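Ollholm Orchard and Hedgerow Project
Progress report to the Betance Fund, period ending August

Dear Inmaculada Barrios and colleagues,

Thank you once again for your patience over the spring, when the rain put us behind with nearly everything, and for the kind note you sent with the second payment. I am pleased to say we have caught up on most of it, and in one or two places we have even got a little ahead of ourselves.

Planting first, as that is what most of your money went on. The long hedge on the north side is now in, all 700 metres of it, mostly hawthorn and blackthorn with some hazel and dog rose where the ground is lighter. We used about 2,000 young plants and have kept a few trays back in the nursery bed to fill gaps in the winter. Losses so far have been heaviest at the bottom end by the brook, where the soil stays cold and sticky well into May, and I think we shall try alder there instead.

The orchard has been slower. The Bramley trees have settled in nicely and put on good growth, but the plums sulked through June and two rows had to be staked again after the gales. We have mulched everything with chippings from the council yard – free, apart from the diesel – and the difference in the weeds is remarkable. 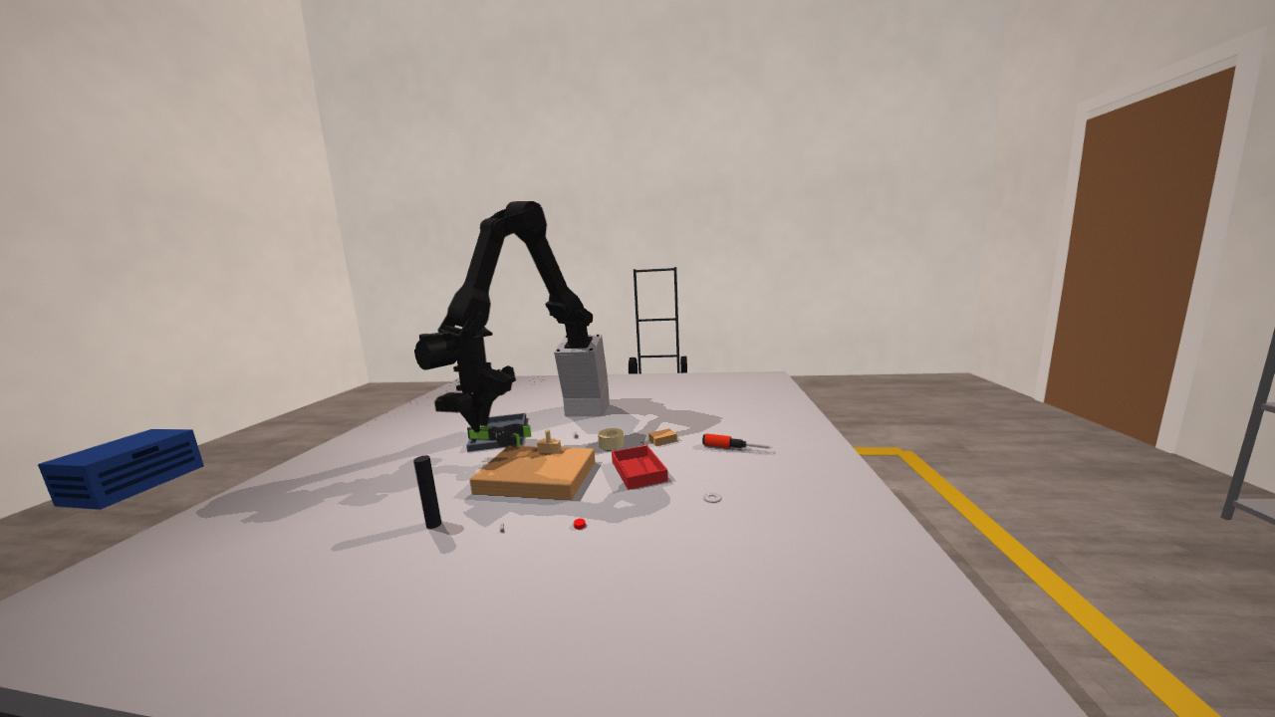
Watering took up far more of the summer than I had allowed for. The old tank at Ventura holds 1,000 litres and in the dry fortnight we were filling it every other evening, generally at seven o'clock when the lane was quiet. We would like to move £200 from the signage budget towards a second tank, if you are happy with that, and make do with painted boards for the time being.

The school visits went ahead as planned and the children were a delight, especially with the pond nets. The grafting day did not, I am afraid, as our tutor was unwell, and it has been put back to late winter, which suits the trees better in any case.

Still to do before the next report: the gate on the top path, the rabbit guards along the new hedge, and the bird survey. Receipts are enclosed in the usual order, with the fencing invoice to follow as soon as it reaches us.

With warm wishes from all of us at Ollholm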